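Does a Built-In Trash Station Work? Project report, Interior Planning II
Daryna Kobzar
Tuesday, July 25, 2023

The Plarkivham plan book says a waste compartment built into the counter "keeps the room clear." I doubted that when I picked the topic in May, and I still do. My question was narrow: does the built-in spot stay a place for trash, or does it turn into one more cupboard?

The unit I looked at has a gray marble top over a light gray cabinet, with a closed section on the left and open shelving on the right. The closed section has a rectangular cut-out near the top of the door. On paper it is a tidy idea.
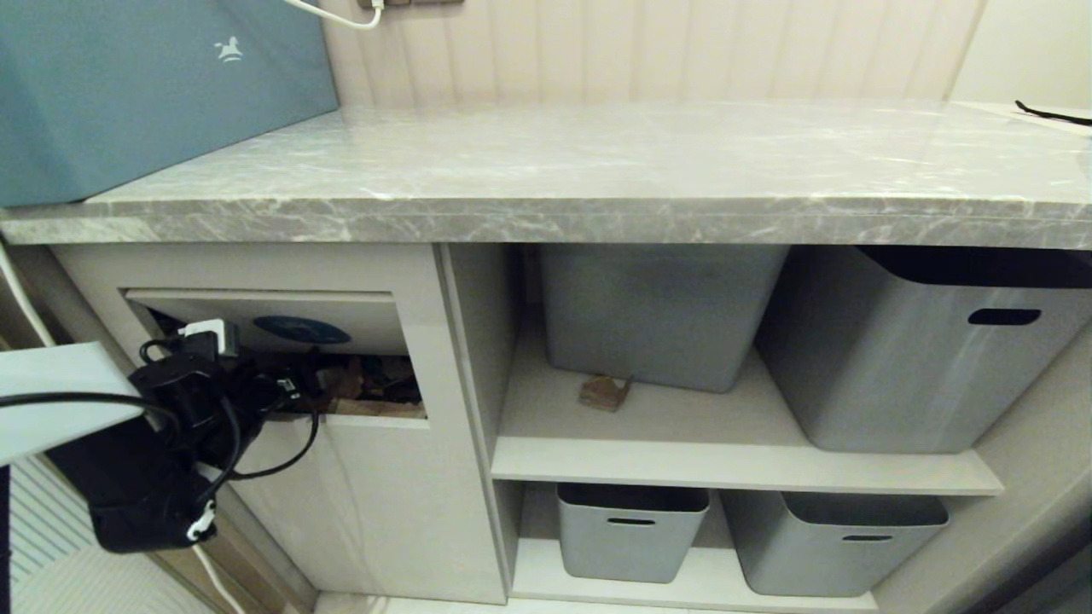 My first complaint is about cables. Waron, the planning method we were taught, gives cords and adapters no place of their own. So they go wherever there is a hole, and a hole in a door is very inviting. A bag hung on the front makes it worse, as now there is something to reach past every time. I would not call that a trash station.

The second complaint is cardboard. Most guides I read treat it as flat and clean. In real use it gets torn up and pushed in with everything else, and torn pieces take more room than people think.
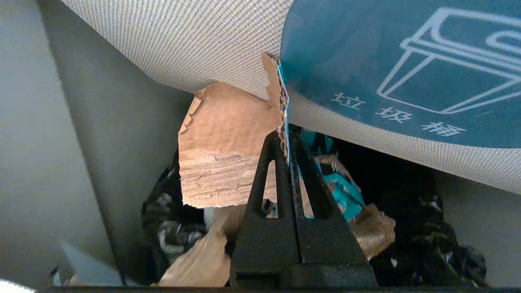

Fabric bins are my other problem. They look soft and friendly, and a printed label (垃圾桶, "trash can") does tell people what goes in. It does not make them put it there. I also don't trust cloth around ragged cardboard, though I did no wear test and can't prove it.

Changes I would try, in order:
Move the cords to the open shelving.
Give cardboard its own slot.
Take the bag off the door.

Godoy's checklist would pass this unit. I scored it 2 out of 9, mostly for the counter.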